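The Long Way to Clornalgate

There is a slow train that leaves Dernorlow in the morning and gets to Clornalgate in time for a late lunch, and I have been riding it, on and off, for most of my adult life. You can drive the same distance in half the time. People tell me this kindly, the way you might tell someone their shoe is untied, and I thank them and go and buy my ticket anyway.

The line makes 14 stops, and a few of them hardly deserve the name (one is a platform, a bench and a very confident goat). But I love the stopping. A fast train turns the country into a smear of green, and by the time you've noticed a pretty barn it is two towns behind you. On the slow one you get to look at the barn for as long as you like, and then at the man painting it, and then at the dog lying in the shade of the ladder, and by June you start to wonder whether he ever got around to the back wall.

Claswood is the stop I look forward to most. The train waits there while the one coming down the valley clears the single track, and everybody who knows the line gets off and walks over to the bakery across the street. They make a plum bun that costs 2 dollars and ought to cost more. The trick is to eat one on the platform and carry the other back to your seat in its paper bag, where it will keep you company through the long cutting and out onto the river flats.

I should say something about the river, which is called the Ojo and which the railroad follows for nearly half the trip, crossing it whenever the hills get too close on one side. In spring it runs high and brown and comes right up under the willows. By late summer you could wade it without wetting your knees, and there are herons standing about in it looking as if they'd been promised something deeper. 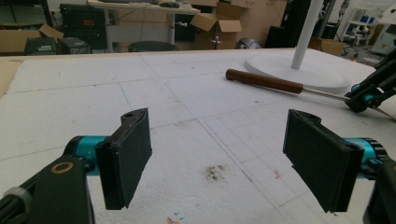 Past the last bridge the valley opens up and the train picks up a little speed, or as much as it ever does. This is when I put my book away, usually with the same bookmark on the same page, and begin hunting under the seat for my other glove. The conductor comes through calling out Clornalgate, though there's nowhere left to go but Clornalgate, and the passengers start gathering up their coats and their shopping.

I always stay put until the doors open. The lunch counter by the station serves soup until three, and the walk over takes hardly any time at all.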